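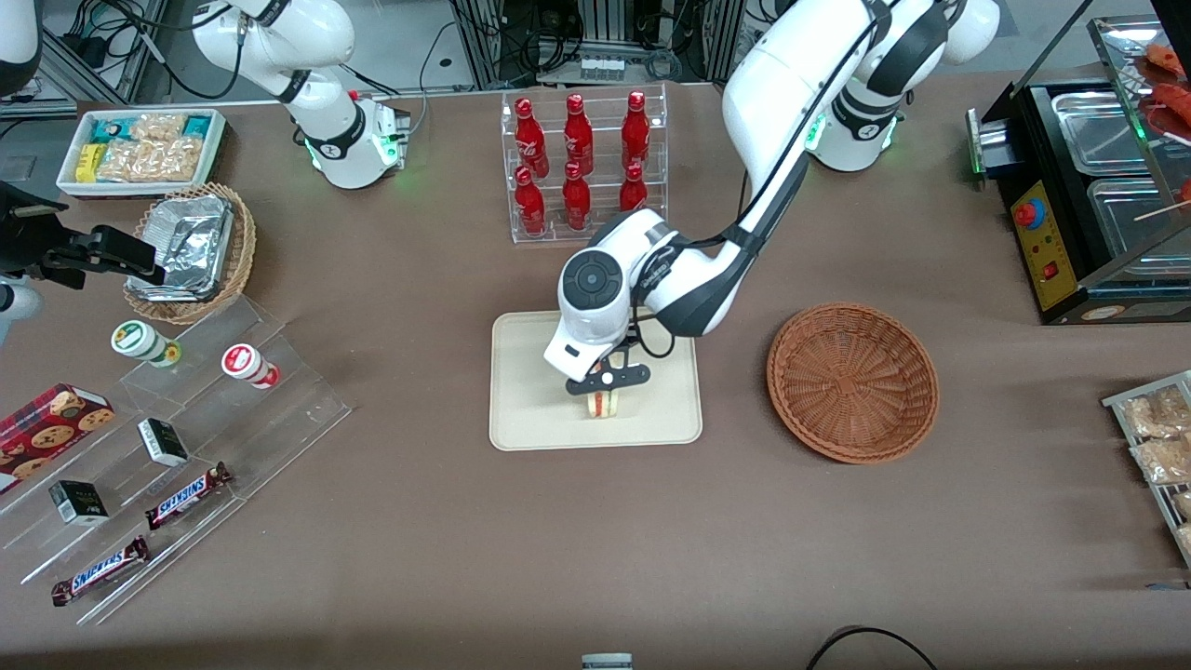 How long can a filled sandwich stay on an open counter?

The site manager at Umetti sets the limit at 20 minutes. "After that it goes back to the chiller or into the waste log," she said. "Staff don't get to judge it by eye."

Umetti supplies cold snacks to office kiosks run by Marchuk. Each batch gets a number, and batch 302 was the first packed under the current labeling rules, introduced in December. The label now shows packing time — the old one gave only the date.

"Most of our errors were clerical," the manager said. "A correct product with a wrong label is still a rejected product."

Rejected items are weighed, entered and discarded at the end of each shift. 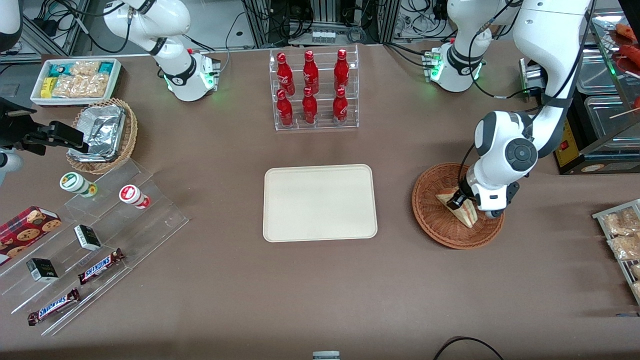
Storage and records

Paper logs are kept for 62 days, then scanned.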